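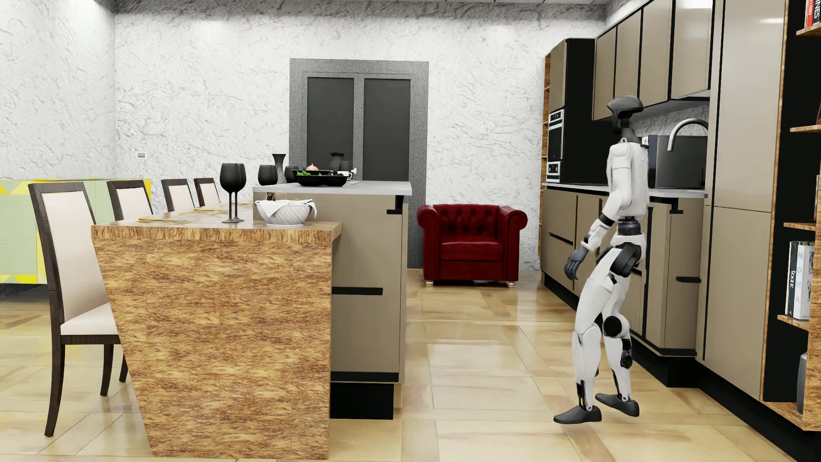 Why does the umpire put a finger up?

Cricket is a game where grown-ups stand in a paddock for most of a day and then stop for tea. It has a lot of rules, and one of the strangest is that the umpire mostly won't tell you you're out unless somebody asks.

Asking is called appealing. The bowler and fielders shout "How's that?", except it comes out as "Howzaaat!" because they are excited. If the umpire agrees, up goes one finger. If not, the umpire says "not out", or just stands there looking like a letterbox.

So what are they asking about? Usually one of these.

Bowled: the ball hits the stumps and a bail falls off. The bails are the two little bits of wood on top. You don't really need to ask about this one. You can hear it.

Caught: you hit the ball and a fielder grabs it before it bounces. Your own cousin is allowed to do this to you.

LBW: short for leg before wicket. The ball would have hit the stumps, but your leg got in the way. There are more bits to this rule, and adults have been arguing over them since before your nan was born.

Umpires have other signals too. Both arms straight up means 6 runs, because the ball went over the rope without bouncing. Arms stretched out wide means a wide, so that one is easy. One arm waved from side to side means 4, and it looks a bit like shooing flies – which, at the Norkthorpe ground in summer, it might be.

Aoi Imai umpires the under-tens there. She keeps 6 pebbles in her pocket and moves one across after each ball, so she knows when the over is finished. She has a hole in the other pocket, so some overs at Norkthorpe are rather long.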